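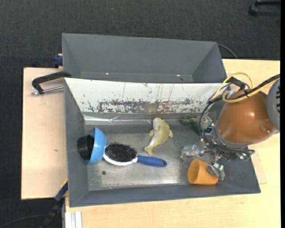
Bench rules for bin-picking cells: revision in force

3 min read

The revised working rules for the bin-picking cells at Brelline apply from 27/04/2018. They replace the sheet issued with the Ross trials and cover both the main lab and the Brerside annex. Raymonde Lemieux edited the text. The changes that affect daily work are set out below.

Fixing of bins. Source and target bins are clamped before the arm is enabled. Clamps are checked by hand at the start of each shift and again after any contact that trips the force limit. A bin that has shifted is put back on its marks and the run number is closed. Runs recorded before and after a shift are not merged.

Object sets. Each set mixes rigid and soft items, and at least one item must be open-mouthed, such as a cup or bowl. Items are tipped in, not placed. Operators do not turn an item to give the gripper an easier approach - a cup on its side stays on its side. An item that cannot be reached in 15 attempts is logged as unreachable and left where it is until the set is changed.

Cables. Wrist cables need enough slack for full rotation of the last joint, and no loop may hang below the fingertips at the home position. Ties are replaced when they slide under finger pressure. Tape is no longer accepted as a substitute.

Wear. Scratched or scuffed bin walls are acceptable for grasp trials. They are not acceptable for camera calibration, which uses the clean reference bin. Fingertips are inspected every 1,275 cycles and the result goes in the cell log, including when no wear is found.

Access. Hands stay out of the bin while the drives are live. Reduced speed does not change this. The hold button stops motion but leaves the drives powered, so it does not count as a safe state for reaching in.

Comments on the draft came mostly from the Kidska team, who asked for a longer interval between fingertip checks. The request was declined for now and will be looked at again in May, when the next batch of wear records is complete. Cell logs should be sent to Raymonde Lemieux with the cell number in the subject line.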